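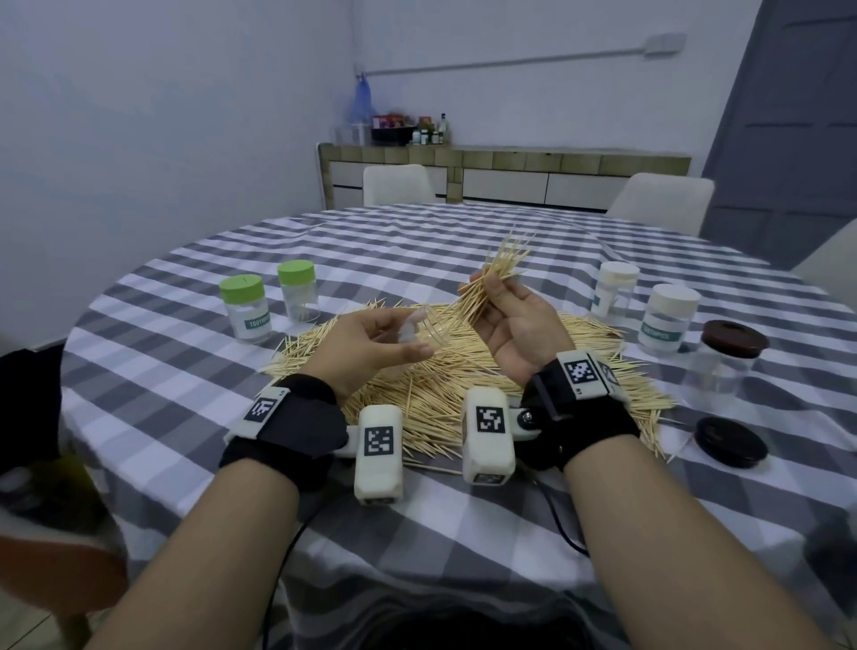
Toothpick

A toothpick is a small, thin stick used to remove bits of food from between the teeth after a meal, or, in many households, during it. Most are made of wood and have a point at one or both ends. They are also used to hold sandwiches together, to test cakes, and to apply glue in places where a brush will not fit.

History

Grooves found on very old human teeth suggest that people have been poking at them for as long as they have had anything stuck there. Metal picks were known in the ancient world, and wealthy Europeans later carried picks of silver or gold, sometimes on a chain, so that others could admire them. Goose quills were the choice of people with less money and more geese.

Machine-made wooden picks spread in the United States in the second half of the 19th century. Sellers had to persuade the public to pay for something most men could whittle for free.

Manufacture

Flat toothpicks are stamped from thin sheets of wood. Round ones are cut from rods and ground to a point. Birch is common in North America and bamboo in much of Asia. The mill at Irkham, which made round picks only, sold them in boxes of 1,000 and received a steady trickle of letters from customers who had checked. Its records, sorted by the local historian Hema Pillai, include 172 such letters. Most report a shortage. Only 2 report extras, and one of those asks whether they should be sent back.

Etiquette

Manners guides have long agreed that the toothpick should not be used at the table, and diners have long agreed to ignore them. In some countries a hand held over the mouth makes the practice acceptable. Chewing on a pick after leaving a restaurant is widely seen as rude, except in Westerns.

Crafts

Toothpicks are a cheap building material for bridges, towers and school projects finished the night before. Yurani Marulanda's model of the Villca rail station took some 20 months and was shown at the Cirnance town library in February, where a sign asked visitors not to sneeze.

Safety

Swallowed toothpicks can cause serious injury, and doctors may have trouble finding them, as wood often does not show up on X-rays. Picks left in sandwiches are a known hazard. Frilled or colored ends make them easier to spot.

See also

Dental floss
Cocktail stick
Matchstick model

Last edited 10/17/18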